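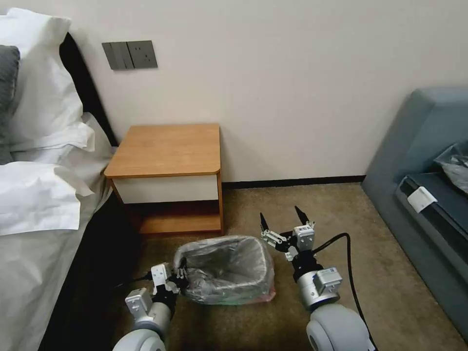 Home | Articles | Workshops | Index | Recent changes
Print this page | E-mail this page
5/19/18 | By the Skotgate Workshop Index

Sasa (household robot)

Sasa is a two-armed household robot built by members of the Skotgate shared workshop, with a control program called Thiele. Its principal occupation is dealing with small wastebaskets, a job most people finish in less time than Sasa takes to start up. The machine has been described in the Hernholm newsletter as "a very long way to walk to the trash can," a phrase its builders have since painted on the storage cabinet.

Origins

The project began in February as an attempt to build a robot that could make a bed. Several weeks of arguing with a fitted sheet led the members to lower their sights, first to pillowcases and then to the floor beside the bed. The wastebasket was adopted as the standard task after a vote. The minutes record no speeches in favor of the fitted sheet.

Construction

Sasa has a left arm and a right arm, each ending in a two-fingered gripper. The housings are mostly white, a color chosen for looking clean and kept despite evidence. The rest of the build consists of brackets, visible screws, and black cable, which the workshop has never managed to route in a way that pleases everyone. Routing it inside the arms was tried once and took the shoulder joint out of service for 11 days.

The parts list runs to 1,069 entries. A good share of these are washers, and the list is kept in a spreadsheet that only opens properly on one computer.

Control

Thiele is a collection of scripts that grew up around the arms. An operator guides the motions through a task, and the recorded motions are then sorted, trimmed, and used to train the robot to do the job unattended. The workshop's stated goal is 500 usable runs per task. "Usable" is defined in a separate document, which has been revised more often than the software.

The bag task

The bag task calls for removing a plastic liner from a small bin and is divided into four stages.

1. Approach. The arms are brought to the bin, which stands on carpet near a bedside table. Carpet was written into the task after early trials on bare concrete, where the bin slid away from the robot at an even, dignified pace.

2. Rim grip. The left gripper closes on the liner where it folds over the rim. The right gripper stays open nearby. Members differ on whether it is there to help or to supervise.

3. Lift. The left gripper holds the gathered top of the bag and draws it upward. Thin plastic is hard on cameras and harder on software, as it changes shape whenever it is touched and lets the color of whatever is behind it show through.
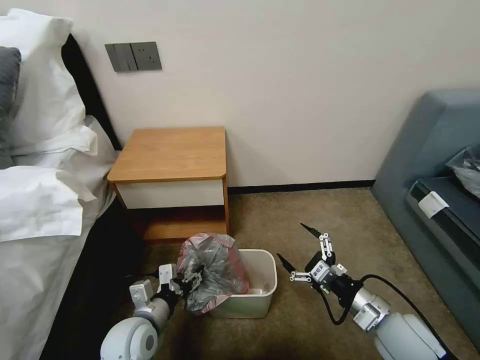 4. Release. The bag is carried clear of the bin and set down. The task ends there. Tying the bag is listed under future work, as is taking it outside.

Known problems

Runs are capped at 20 minutes. The cap was introduced after a trial in which Thiele, having lost track of the rim, went on adjusting its grip on the air until lunch. Other recorded faults include picking up the bin together with the bag, which the scoring sheet treats as a failure and several members consider a shortcut.

Reception

Within Skotgate, opinion is divided between those who find the robot promising and those who share a workbench with it. A proposal to return to the fitted sheet remains open.

See also: Thiele (software); Hernholm newsletter; Cable routing, disputes over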